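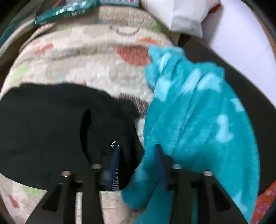
I joined the robotics club at Hurnmont in September thinking I'd be soldering things, and so far I've mostly been picking up laundry. Our project this term is called Faltano, and the goal is to get an arm to sort and fold clothes. To teach it anything we first have to do the picking up ourselves, over and over, with a hand-held gripper. You squeeze, you lift, you let go, you do it again! Hard fabrics are fine, but soft ones drive me nuts. That fuzzy teal fleece with the pale blue blotches is my nemesis, because it bunches up and curls right around the finger, and then a dark strap gets in there too and I have to think about which one I'm after.

We work in teams of two, and my team has the evening slot, so it's usually 4 of us in the room if the Greker group runs over (they always run over). They're doing shelf stacking, all nice square boxes, and I'm a little jealous.

Next up is the regional meet at Kuusisto, where we get two tries at a mixed pile. I want black clothes in every practice pile until then. Folds in black fabric are really hard for me to make out, so I can't imagine the software is having fun with them either. Anyway, my thumb is sore and I still have to label tonight's clips before bed.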